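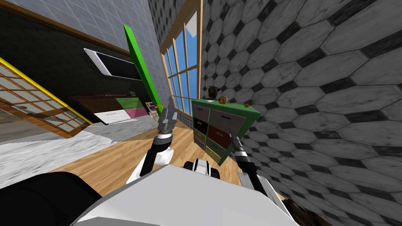
## 4. Running the view-dropout comparison

This section covers the main experiment in the Plelluma package: training one policy on the head view and the wrist views together, training a second one with the wrist views hidden part of the time, and comparing the two on the same simulated tasks. It assumes you have finished Section 3 and that the Bimell simulator starts without errors.

Last revised Jul 11, 2021.

### 4.1 What the comparison measures

A two-arm robot working on drawers and doors has more than one view to draw on. The head view shows both arms and the furniture in front of them. A wrist view shows the fingers and whatever lies past them, but at some arm poses the robot's own arm covers a large part of it. A policy trained on all views at full strength tends to lean on the wrist view for the last few inches of a reach, and it does poorly when that view is blocked.

View dropout is a simple answer to this. During training, one view is replaced with a flat gray input on a share of the steps, chosen at random. The policy has to learn the task from what remains. At test time nothing is hidden.

The result you are trying to reproduce is the gap in completed episodes between the two policies. The size of the gap depends on the rooms you choose, so do not expect to match another group's number exactly.

### 4.2 Before you start

- Check that the episode set has been unpacked into the `episodes` folder. The standard set has 1000 episodes. Of these, 681 are used for training and the rest are held back for testing.
- Check that the room files and the episode files carry the same version tag. A mismatch will load, but furniture may sit in the wrong place.
- Close any other program that is using the graphics card.

**Caution:** Do not move episodes between the training and test folders by hand. The split is made by room, so that no test room is seen in training. Moving even one file breaks this, and the software does not check for it.

### 4.3 Train the baseline policy

1. Open `compare.cfg` in a text editor.
2. Set `views` to `head, wrist_left, wrist_right`.
3. Set `dropout` to `off`.
4. Set `seed` to 1 and save the file.
5. Start training with `plelluma train --config compare.cfg --name base_1`.
6. Wait for the line `training finished` in the log. Do not stop the run early, even if the loss looks flat. The later part of training matters for door tasks.
7. Repeat steps 4 to 6 with `seed` set to 2 and then 3, changing the run name each time.

Note: You need all three seeds. A single run of either policy can land well above or below its usual level, and the comparison means very little without the spread.

### 4.4 Train the dropout policy

1. Make a copy of `compare.cfg` and name it `compare_drop.cfg`.
2. Set `dropout` to `on`.
3. Set `dropout_views` to `wrist_left, wrist_right`. Leave the head view out of this list.
4. Leave `dropout_share` at the value supplied with the package.
5. Train with the same three seeds you used for the baseline, naming the runs `drop_1`, `drop_2` and `drop_3`.

Note: The gray input covers the whole view. We tried hiding random patches instead, and the policy learned to look around them. Real self-blocking does not come in small patches - it takes out a whole side.

**Caution:** Both config files must point to the same training folder. If you rename the folder between runs, change the path in both files.

### 4.5 Run the tests

1. Start the simulator in test mode with `bimell serve --mode test`.
2. In a second terminal, enter `plelluma test --runs base_1,base_2,base_3,drop_1,drop_2,drop_3`.
3. When asked for a starting pose, choose `stored`. Every policy then starts each episode from the same pose.
4. Leave `record_views` on. The files are large, but you will need them for Section 4.6.
5. When the tests end, open `summary.csv`. Each row is one episode, with the run name, the task, the result and the time taken.

If the simulator stops partway through, start it again and repeat step 2. Finished episodes are skipped.

### 4.6 Sort the episodes by blocked view

The overall score hides most of what is interesting. A policy can gain on blocked episodes and lose a little on clear ones, and the two may nearly cancel. Sort the test episodes before you compare anything.

1. Enter `plelluma sort --by blocked`. The tool reads the simulator's own part labels and works out how much of each wrist view is taken up by the robot's arm.
2. Open the viewer and check a handful of frames from each group by eye. The frame below belongs in the blocked group: the arm takes up most of the left half, while the fingers, the green door and the room past it are still in view.
3. If a frame is plainly in the wrong group, check the room version tag again (Section 4.2).
4. Enter `plelluma report --groups blocked,clear` to write the final table.
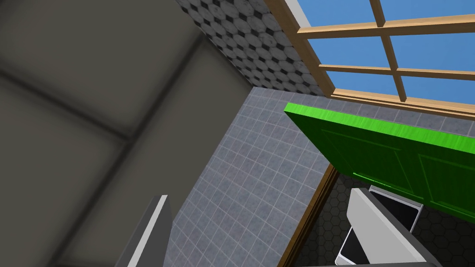 Fahy questioned the sorting step after trying it, pointing out that a wrist view can be half covered and still show everything the policy needs, so the share of covered pixels may be the wrong thing to sort by. Sorting by whether the handle or door edge is visible would be closer to the point, in Fahy's opinion.

The tool supports this as an option. To use it, replace `--by blocked` with `--by target`. Target sorting needs a labeled target in every episode, and the older episode files do not have one. Those episodes are left out of the table and listed in `skipped.txt`. If you report target-sorted results, report the skipped list with them.

### 4.7 Reading the table

- Compare the groups first and the total last.
- Give the result of each seed as well as the mean.
- Treat a gap smaller than the spread between seeds as no result.
- Keep drawer tasks and door tasks in separate rows. Door tasks usually run longer, and a failed grasp early on uses up time that cannot be made up.

**Caution:** These are simulator results. The package has no calibration for a physical robot, and the trained policies should not be loaded onto one.

To repeat the comparison with the Illell room set, change `room_set` in both config files and begin again at Section 4.3. Runs trained on one room set cannot be tested on the other.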